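Planning the Budget for a Household Robot (Before You Fall in Love With One)

Every March I get a little wave of letters about robots. Somebody has a tax refund coming, or has spent a long weekend folding everybody else's clothes, and they write in wanting to know whether it's time to buy a machine that will do it for them. My dear readers, I understand completely! I've stood in front of that same pile. But please, before you get out the credit card, make yourself a cup of something and do a bit of planning with me.

Start with the chore and leave the catalog closed. Walk through the house on an ordinary Friday, when nothing has been tidied for company, and write down the one job you'd most like to hand over. Be fussy about it. "Laundry" is far too big. "Picking clothes up off the bed and getting them into one place" is a job you can hold up against a product page, and so is "folding a sweatshirt with a hood," which is a good deal harder than folding a dish towel (ask anyone who has tried to make the hood lie flat).

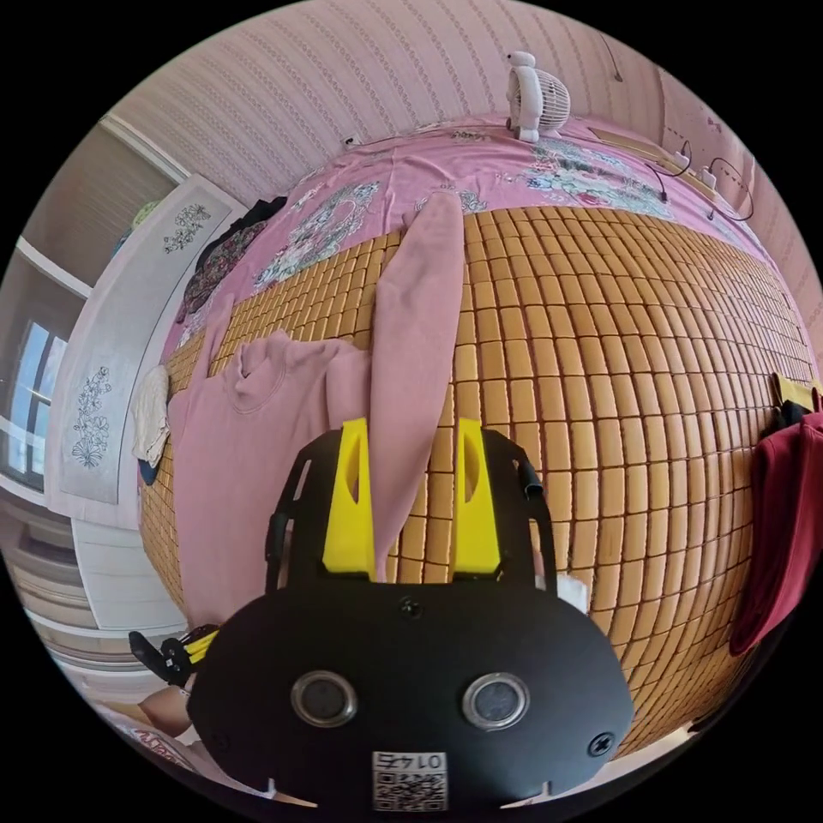 Next, write down what the job costs you now, in minutes. My reader Chaimae Zaki kept a tally on the back of an envelope and found that her bedroom pickup took 19 minutes a day, most of it spent walking back and forth to the closet. She bought a second hamper and put off the robot for a year, and she tells me she's quite content with that.

If you do go ahead, set your ceiling first and then hold some of it back. Say you have $1,000 put aside. I wouldn't spend all of it on the machine itself, as tempting as that is, because the little extras do creep in: replacement finger pads, a longer charging cord, a spare battery, delivery, and sometimes a monthly fee for the app. Look for that fee in particular. When I priced the Clureck arm last winter, the subscription was on the fourth screen of the checkout, after I had already typed in my address. Multiply any monthly fee by 18 and add it to the sticker price, and you'll have a much fairer number to compare.

Then measure. You want the width of the doorway, the height of the bed, and the clear floor beside it, with the drawers pulled out. Soft things are the trouble in a bedroom. Sheets slide, sleeves dangle, and cords get tangled up with everything, so ask the seller outright how the machine manages with cloth and with cables, and ask to see it done.

Do try before you buy if you possibly can. The shop in Salem where Othmane Ait Brahim works lets you bring in a bag of your own clothes for the demonstration, and I'd take the awkward ones.

A few things to get in writing:

How long the warranty runs, and whether it covers the gripper
Who pays the shipping on a repair
Whether parts are sold separately
The last day you can return it, opened

I keep mine in an envelope taped inside the linen closet door, along with the receipt. Next month we'll get to those stuck dresser drawers so many of you have asked about, so have a candle stub ready.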